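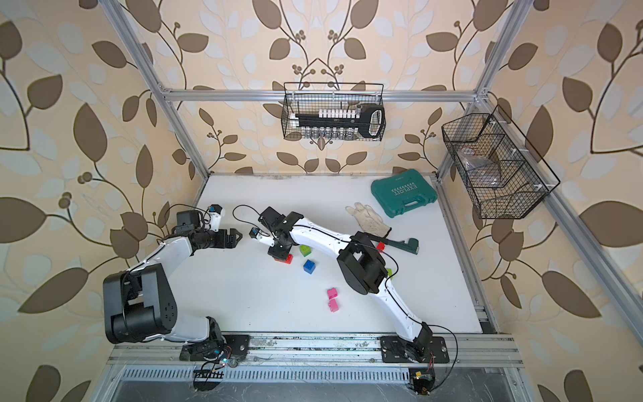

The drift on the Plarkine cell is back, and this time it is the right arm. I re-zeroed both arms after the last bearing swap and got 200 clean cycles out of them before the right one started closing beside the brick instead of on it. The left one carries on as if it had read the manual. Before anyone suggests it, yes, I have been over the front rail. It is dusty and scuffed and the bolts on it have seen some life, but both mounting plates are torqued to the number on the sheet and neither will budge. I got as far as having the glove and the pipe wrench out on the table, which tells you what sort of afternoon it was. The wrench was not used on the arm. I want that minuted.

What I have tried so far:

- Swapped the wrist cable on the right arm for the spare. No change.
- Ran Matei's homing script 3 times from cold. It gives three different answers, all of them confident.
- Dropped the speed to 83 per cent. It now misses more slowly.
- Left the bricks where they were and sent the arm back to the same red one over and over. The error grows with each pass and always goes the same way.

That last one makes me think it is the elbow and not the base. If the base were shifting I would expect it to wander about.

Haruto Kikuchi wrote on June 5, 2018:

> Have you looked at the cable slack? On our Pillaveo cell the wrist
> cable was pulling on the forearm at full reach and the
> encoder was getting blamed for it. We gave it a longer loop and
> the trouble went away. Also, how old is the grease in the elbow?
> The handbook says 1000 hours but I would not believe it.

The slack looks all right to me. There is a decent loose curve over the top of the arm and it stays loose at full reach, so I don't think I can pin it on that, much as I would like a fault that can be fixed with a cable tie.

The grease is another matter. The log has an entry for July with Fidelina's initials and the words "elbow, left". There is no entry for "elbow, right". I have read the page several times in case it changed.

So I will have the right elbow cover off next. Two questions for the list. Does the cover come away with the forearm still on, or do I have to strip it back to the shoulder? And does anyone still have the Novel grease in the small tubes? Ours has gone the colour of tea and I don't fancy it.

Fidelina, if you did do both sides and only wrote down one, now would be a lovely time to say so.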